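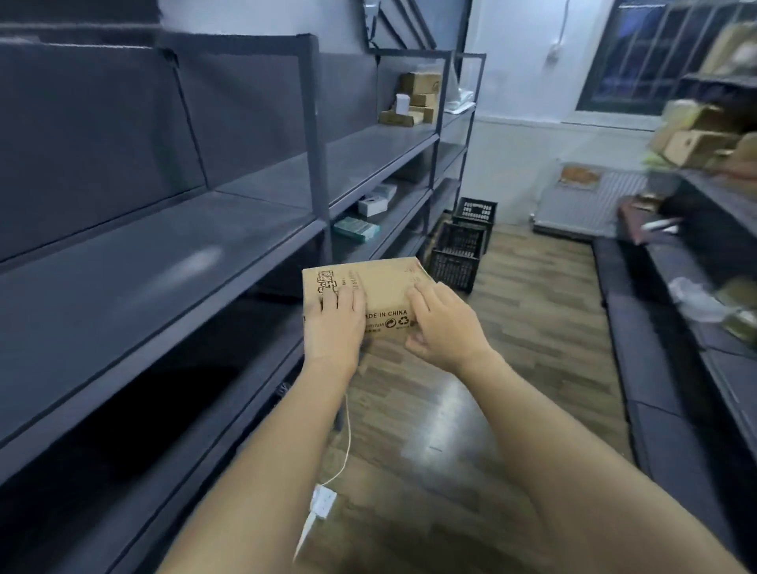 Two-handed carry of a small carton between storeroom shelving units.

Stidden 2: Review of a Labeling and Segmentation Package for Manipulation Video

Prepared by Adalberto Guerra and Nicanor Soler, Software Evaluation Group, Fisorley

Purpose of the review

Stidden 2 is a desktop package for turning head-level video of handling work into labeled data for training control policies. It marks hands and objects, divides a recording into actions, and exports the result together with an estimate of hand position. The Evaluation Group was asked in May to determine whether the package could replace the set of scripts now in use at Fisorley. Version 1 was reviewed earlier and was not recommended.

Test material

The group used 40 recordings of storeroom work from the Doraseck collection. The tasks were limited to picking up, carrying, turning and shelving small packaged goods. From these recordings, 2,000 frames were labeled by hand and kept apart as a reference. All work was done on a standard office workstation with one graphics card.

Installation and import

Installation took less than an hour and required no help from the supplier, Furtado. Of the 40 recordings, 39 were imported at the first attempt. The remaining file had a damaged index. Stidden reported the fault in plain terms and named the file, and the recording was accepted once the index had been rebuilt.

Calibration files must follow Furtado's own layout. A converter is supplied, but it drops the lens distortion values without warning if they are listed in an order it does not expect. The group regards this as a serious defect. Users should compare the converted file with the original before any position estimates are made.

Hand and object marking

Hand outlines were good throughout. In views such as the one at the head of this review, with one palm flat on the top of a carton and the other hand closed over its edge, the outlines of the spread fingers needed little correction. The labels for left and right hand remained stable, including in recordings where the wrists crossed.

Object outlines were less even. Printed cartons were handled well when held close, and the boundary between cardboard and skin was usually clean. Brown boxes stored on shelves further back were sometimes joined to the held box when the two overlapped in the view. Crumpled white plastic bags gave the most trouble, particularly against a pale wall. Glossy flooring also produced false outlines where light fell on it in streaks. These can be removed with the floor mask, a tool that works well and is hard to find – it is placed under Session Settings and does not appear in the main toolbar.

Thin cables are ignored by default. A separate class may be turned on for them, and the group advises doing so for any project in which a mobile base will share the floor.

Dividing recordings into actions

Stidden proposes a start and an end for each grasp, carry and release. The proposed start of a grasp was generally acceptable. The proposed end was often late, as the software waits for the hand to move well clear of the object. The delay can be shortened in the settings, at the cost of more false releases when a person shifts grip during a carry. Corrections are made by dragging a marker along the timeline, and the undo history is kept after the project is closed.

Export

Labels may be exported in the package's own format or as plain tables. The tables include a confidence value for every outline, and the field names are documented in full. Export of hand position is restricted to one coordinate convention. Fisorley's planning software uses another, and Soler wrote a short conversion step, now held in the shared tools folder.

Support and documentation

The manual is complete but is arranged by menu, with little guidance on the order of work. Furtado answered two written questions within one working day. A third, concerning the calibration converter, remained open when this review was prepared.

Recommendation

Stidden 2 is recommended for labeling hands and held objects in storeroom recordings, subject to a manual check of calibration files. It is not recommended at present for full labeling of shelf contents. The existing scripts should be kept for that work until the handling of overlapping cartons has been improved.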